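Gelley coat drive passes last year's total, runs out of hangers

GELLEY - The winter coat drive at the old Caron shoe store has taken in 534 coats, up from 462 last year, and organizers would like it known that they are grateful for every one of them, including the tuxedo jacket.

The drive opened in the first week of December with a goal of 500. That number was chosen by Kathleen Doherty, who has run the thing for nine winters and admits she picked it for being round.

"Last year I said 450 and we beat it, and people got smug," Doherty said. "So I went up."

Coats are sorted by size, checked for broken zippers and given out free, with no forms to fill in and no proof of anything required. Children's sizes go first every year. Men's mediums go last. Anyone in town who has been sitting on a toddler's snowsuit is asked to stop sitting on it. 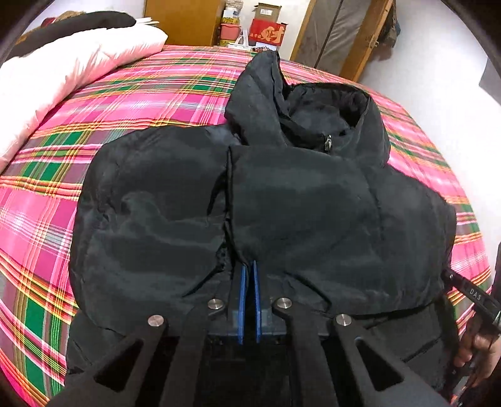
A black padded jacket with a hood. Dark colors are the most requested at the drive.

The town's contribution has been the building, which it owns and has been meaning to do something with for years. The heat works in the front half. Town clerk Cathal Cronin said a repair to the back half was "in the pipeline," then asked that the phrase not be taken as a comment on the pipes.

Hurnumero, the dry cleaner on the square, is cleaning wool coats at no charge through the end of the month. The shop has asked donors to go through their pockets first. Items recovered so far include a full set of house keys, a parking ticket from another state and half a sandwich, whose owner has not come forward.
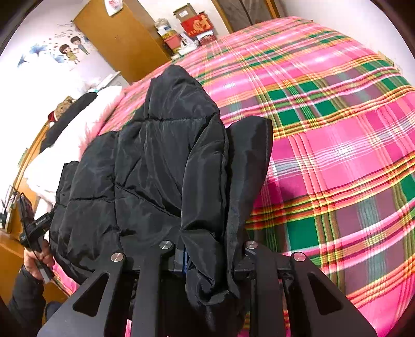

Puffer coats don't need the dry cleaner, and Doherty would rather people washed them at home before dropping them off. Her instructions are taped to the front door in large type: zip it up, turn it inside out, cold water, gentle cycle, then low heat with a couple of clean tennis balls. Most people skip the tennis balls and bring in something that looks like a bag of wet socks. A glossy black nylon one with quilting seams will show wrinkles and creases when it's laid out on a bed, and those don't bother her at all. Lumps do. A lumpy coat goes back in the dryer, and Doherty pays for the dryer.

The shortage now is hangers. The drive has 553 of them on paper, counting the wire ones, which Doherty does not count. Fusex Hardware has offered a rolling rack, on the understanding that it comes back this time.

Coats can be dropped off at the side door from 10 a.m. to 4 p.m. The front door sticks. Pickup is at the same hours, and there is coffee, which Cronin described as free.

Last updated: December, 4:15 p.m.

Contact the newsroom | Copyright Gelley town news. All rights reserved. | Back to top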